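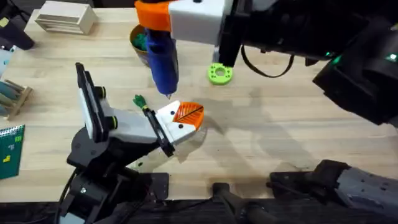 Tellora's site in Drirkton is one floor of a former bindery. The software group opened it to outside visitors for an afternoon in January, and I went mainly to look at the two-arm cell and the planner behind it. The hardware is modest. Two arms share a wooden tabletop, one with a finger gripper that holds the part, the other with a blue pointed tool mounted straight down. The part on the day was a small 3D-printed head in the style of a snowman, with an orange fan-shaped piece on it. The job is to bring the tool tip to specified points on the surface while the other arm presents the part at a usable angle.

Ngọc Lò, who maintains the motion stack, gave the technical portion. The group calls its planner Drellden. It treats both arms as a single kinematic chain closed through the contact point, and it plans the tool path in the coordinates of the held part. Table coordinates are used for collision checking and nothing else. The practical effect is that an operator can change the grip, re-register the part, and keep the same path file.

Registration was the weakest link for most of last year. The original method fitted a mesh to a depth cloud, which worked on boxy parts and failed on round ones. A sphere gives the fit almost nothing to hold in rotation, and a head is close to two spheres. The current version weights the fit toward features that break the symmetry: edges, protrusions, and dark marks on a light surface. Lò showed the residual plots for both versions on the same recorded data. The old fit drifted about the vertical axis. The new one settled within 55 iterations on every recording she loaded, although she chose the recordings.

Planning is sampling-based, with a smoothing pass afterward. Each query draws up to 2,000 candidate configurations for the pair of arms and discards those in collision or too close to a joint limit. The survivors are scored on clearance between the tool housing and the holding gripper. I asked why clearance was scored and not simply given a threshold. The answer was that a threshold made the planner choose poses just past the limit, and small registration errors then turned into stops. The stop log is kept in plain text, one line per event, and had reached 782 lines when we looked at it. Most of the entries I read were protective stops in the last part of the approach.

Control is more conventional. Each arm runs its own joint controller, and a coordinator sends both of them time-stamped setpoints at 150 Hz. If either arm reports a late cycle, both hold position. Near contact the holding arm is made slightly compliant and the tool arm stays stiff. Lò said they had tried it the other way and got chatter at the tip. No traces of that were shown.

The tooling interested me more than the planner did. Every run writes its inputs, the random seed, and the build hash to one folder, and a replay command rebuilds the run in simulation from that folder alone. The viewer steps through rejected candidates as well as accepted ones, with the reason for each rejection printed beside the pose. It was written by Ramanauskas, a contractor that has since handed over the source – a point Lò made twice, having evidently been through the alternative.

Some gaps remain. Cables are modeled as fixed cylinders, so a loop that swings during a wrist turn is invisible to the collision checker. There is no slip detection in the holding gripper. Re-registration after a grip change is started by hand, from the command line, and forgetting to do so produces a valid plan for the wrong pose. A check on the age of the registration is on the list for the next release.

Questions ran until 4:30. Replay folders from the demonstration runs can be requested from the front desk and need the current viewer build; the older one opens them but drops the rejection reasons.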